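Mornstead Community Garden Tool Library
Minutes of the April meeting, 7:00 p.m., Cusi Room

Chair: Abelardo Toledo. Quorum was met. Minutes of the previous meeting were approved with one correction: the hose reel was bought, not donated.

**1. Visit to Plellenura**

Members who went on the visit to the Plellenura lab reported back. The lab is teaching a pair of robot arms to pack and unpack hand tools, and had asked to see how a lending library sorts its kits. The group was met at the front desk, signed in, and was taken to the workshop. The talk lasted 30 minutes and the demonstration a little longer.

The lab staff explained that each task is first done many times with a person guiding the arms, and the recordings are then used to train the software. For the tool bag task they plan on 300 recordings before they try it without a person. They had finished 20 at the time of the visit.

Points noted by members:

- Tools with smooth, round handles are harder for the grippers than we expected. The angle of approach matters a lot.
- The bag has to stay open at the top. If it folds in, the run is stopped and started over.
- Staff asked that visitors stay behind the floor tape while the arms are powered. Everyone did.
- The arms are slow. One member felt a person could pack the bag several times over in the time of one run. Staff agreed and said speed comes later.

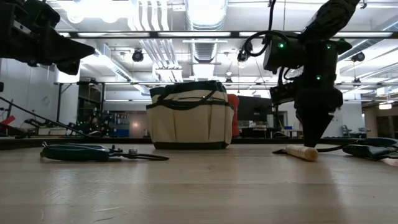

*Tool bag task at Plellenura. One gripper is above the wooden handle, with green-handled tools to either side.*

In questions afterward, a member asked whether the arms could sharpen or clean tools. The answer was no, and there are no plans for it. Another asked what happens when a tool is wet or muddy. Staff have not tested this and wrote it down. The group also asked about cost and did not get a figure.

**2. Request from the lab**

Plellenura has asked to borrow a mixed set of used hand tools for one month. Discussion followed. Concern was raised about lending during planting season, when pruners and trowels are out most weekends. It was pointed out that the duplicates in cabinet 606 are rarely checked out.

Motion: to lend duplicates only, from cabinet 606, on the standard form, with the lab to replace anything damaged. Seconded and passed. One abstention.

**3. Open day**

The lab offered to bring a small tabletop arm to our open day. It would need a table, a power outlet, and a space that can be roped off. Members were in favor. The Zallel hall has outlets along the back wall only, so the seed swap would have to move to the front. The chair will check with the hall before giving an answer.

**4. Other business**

The loppers with the cracked grip are to be taken off the list. Late returns are down from last month. The sign-out sheet needs a new column for phone numbers.

**Actions**

- A. Toledo: write to Plellenura with thanks and the result of item 2.
- A. Toledo: ask Zallel hall about tables, rope, and moving the seed swap.
- Desk team: list the duplicates in cabinet 606 and tag them before they go out.

Meeting closed at 8:25 p.m.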